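Umstead Shelf Notes
README for the reading-list files

Welcome! Umstead Shelf Notes is a collection of short reading notes on novels, story collections and the odd memoir, gathered so that book groups and small libraries can build their own seasonal lists without starting from a blank page. If you love arguing about endings, you're going to have a good time in here.

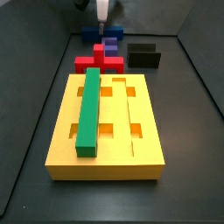
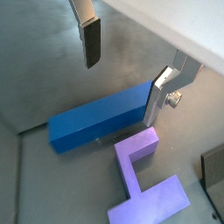
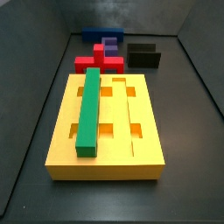 Gray work surfaces; the yellow board is in the first and third pictures.

What's in the folder

notes.csv holds the reading notes, one book per row. There are 80 books at the moment, and I'm adding more as I finish them.
lists.csv has the seasonal lists, which point back to notes.csv by book number.
questions.txt collects discussion questions, grouped by book. Some books have a whole page of them (I got carried away with the family sagas) and a few have just one.
changes.txt says what moved between versions.

Columns in notes.csv

book_id: a plain number. It never gets reused, even when a book is dropped.
title, author: as printed on the title page of the edition I read.
form: novel, stories, novella or memoir.
setting: free text, usually a country or region, sometimes "a ship" or "mostly a kitchen."
mood: up to 2 words from the mood list at the bottom of lists.csv.
pace: slow, steady or quick. This is how it felt to me on a first read, so do change it if your group disagrees!
note: the fun part. Usually a short paragraph on what the book does well and who might enjoy it. No endings given away.
heads_up: themes some readers like to know about beforehand, such as illness or the death of a child. Blank means I didn't note anything, so please don't read it as a promise.

The lists

Version 7 comes with the Kesoven list, which is all winter reading: snowed-in houses, long train rides, letters that arrive too late. Ouali is the summer list and leans toward short books you can finish on a Sunday afternoon. Irach is the newest and my current favorite, 15 translated novels with narrators you can't quite trust. It's still missing questions for several titles.

A book can sit on more than one list. If you delete it from notes.csv, remember to take it out of lists.csv too, or the lookup will come back blank.

Opening the files

Any spreadsheet program will do. The files are saved as UTF-8, so if accented letters in author names turn to mush, choose that on import. Fields with commas are wrapped in double quotes. Titles keep their leading "The" or "A," and the sort_title column has the version without it, which makes for a much nicer printed list.

Known gaps

Poetry isn't covered at all. Crime is thin and I'd love to fix that. Page counts were dropped after version 2 because they varied so much between editions. Audiobook lengths were never in here, though people keep asking, and I may add a column for them.

Using and sharing

Print the notes, cut them down, tape them to a shelf, read them out loud at your meeting. Please keep the name Umstead Shelf Notes on anything you pass along, and mark the notes you've rewritten so readers know whose opinion they're getting.

Corrections are very welcome. Send the book_id and the column name along with the fix, one book per message.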